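Notes on Teaching by Hand: The Cup Exercise

Posted by Larasati Liew, Jun 23, 2018

The past several weeks at Rondonuwu have been given over to one exercise, and I wish to record its progress before the group moves to the next. The exercise concerns a small cup and a stick. An operator performs the task with a pair of hand-held grippers, and the recorded motion is later supplied to the arms as training material. The program is known internally as Cavumska and has been under the direction of Hamish Pryor since May.

Operators are asked to begin every demonstration from the same posture, with both grippers level and open on either side of the cup. Kurniawati Sutanto introduced this rule after reviewing our earliest recordings, in which each person started wherever the hands happened to be.

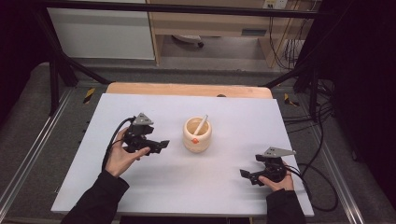

The cup and stick on the white board, with one gripper in each hand.

As of this writing the archive holds 1182 demonstrations, of which 415 were set aside. The greater part of those were rejected for haste. A person who has moved a stick in and out of a cup many times in one morning will begin to abbreviate the motion, and a policy trained on abbreviated motions inherits the habit. Operators are therefore limited to sessions of six demonstrations, followed by a pause.

I served as an operator myself and found the work more demanding than I had anticipated. The fingers of the gripper do not transmit weight as one's own fingers do, and the cables must be kept clear of the board at all times. My first session was rejected in full. Dimas Subramaniam, who reviewed it, noted that I had closed the left gripper before the right was in position, and he was correct.

A second matter concerns the view from the grippers. The operator sees the whole table, whereas the policy is given a much narrower account of it. We now require each new operator to study recordings from the gripper cameras before attempting a demonstration.

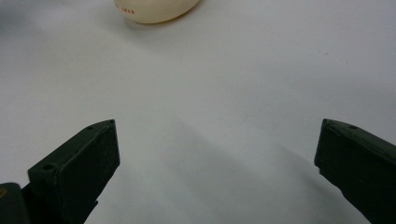
View from a gripper camera, fingers open.

It is instructive to learn how little of an object may be available at a given moment. An approach that feels generous to the person holding the tool may leave the object at the margin of the view for much of its length. Slower approaches, made with the gripper pointed at the object from the outset, have given us better material.

The question of whether to vary the position of the cup remains open. Mr. Pryor favors a fixed position until the arms perform reliably. I would prefer to introduce variation now, and have submitted a note to that effect.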